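**Hand gripper pre-session check — Warkura student project, team Dunstan**
Date: 24 Aug 2025
Task: bottle grasp, upright, cap on

- [x] Fingers seated, ribs free of tears
- [x] Plate fasteners tight, both sides
- [x] Finger faces wiped
- [ ] Grip force logged at 50 closures — stopped at 11, resume next session
- [x] Walkway clear of bags and leads

Comment: the bottle is to be gripped at label height with even contact left and right. Re-grip if either finger folds past the label edge. Keep the cap closed for all trials.

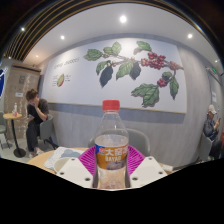

Damián Echeverría asked that the closure count restart from zero after any finger swap, as the May log mixed two sets and could not be used. Agreed. The count goes on the first line of the sheet from now on.

Open items:

1. Spare fingers — order 427 with Arkis still outstanding.
2. Slip test on a full 600 ml bottle not yet run.
3. Torque driver to be returned to the Groltevell cabinet after use.

Status: cleared for use, light objects only.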